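Cumik rules

The Cumik rules are a set of working practices for tabletop sorting trials, in which a robot arm picks up loose objects and puts each one into the container where it belongs. They cover the layout of the table, the labeling of containers, the wording of the task and the scoring of results. The rules were drafted at the Cumik laboratory in Clornville under Ea Þorgeirsson and are used there and at the Skimavbridge test rooms. They are voluntary and carry no certification.

Background

Sorting is a common test for robot hands because it joins recognition, grasping and placement in one short task. Before the rules were written, the two sites used different layouts and counted success differently. A trial in which an object was dropped and picked up again was a pass in Clornville and a failure in Skimavbridge. The first draft dealt only with scoring. Layout and labeling were added after a comparison between the sites showed that small changes in container spacing affected the results more than expected.

Layout

The table must be plain, matte and a single color. Containers are placed at opposite ends of the work area with the objects between them. The containers should be of the same type, so that shape and color give no hint about which objects go where. They may be turned at any angle as long as the opening stays within reach of the arm. No object may touch another object or a container at the start.

Each trial begins with the hand empty and all objects on the table. The hand may be held over a container at the start, but this position must be written in the log, as it shortens one placement and lengthens the other.

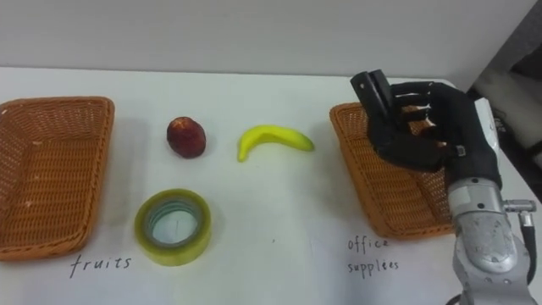
Sorting layout with two wicker baskets, labeled by hand on the tabletop, and an apple, a banana and a roll of tape between them.

Labels

Every container has a written label on the table next to it. Handwriting is allowed and is preferred to printed cards in trials that test reading. Labels name a category, such as fruits or office supplies, and never a single object. A misspelled label is left as it stands once a series has begun, and the spelling is copied into the log letter for letter. Correcting a label partway through a series ends that series.

Objects

Toy or artificial food may be used in place of real food. Real fruit is permitted but must be replaced when bruised. Each category needs at least one object, and the categories do not have to be equal in number. Objects that could reasonably go in either container are excluded unless the trial is meant to test unclear cases. No more than 8 objects may be on the table at once.

Procedure and scoring

The operator reads the task sentence aloud or enters it as text, then steps back behind the floor line. Nobody reaches into the work area while the arm has power. If an object rolls off the table, the arm is stopped before it is picked up.

An object scores one point when it rests fully inside the correct container and the hand has let go. An object hanging over the rim scores nothing. A second grasp is allowed, but a third is counted as a miss. Results are reported as points out of the number of objects, together with the number of stops. A series consists of at least 3 trials with the objects moved between them.

Criticism

Nørgaard, a maker of gripping equipment, has argued that the scoring favors slow and careful motion, as time is recorded but carries no points. Þorgeirsson replied that speed should be reported separately. A proposed revision would add a time limit for each object. It was discussed at a June meeting in Clornville and has not been adopted.

See also

Robot grasping
Pick and place
Test log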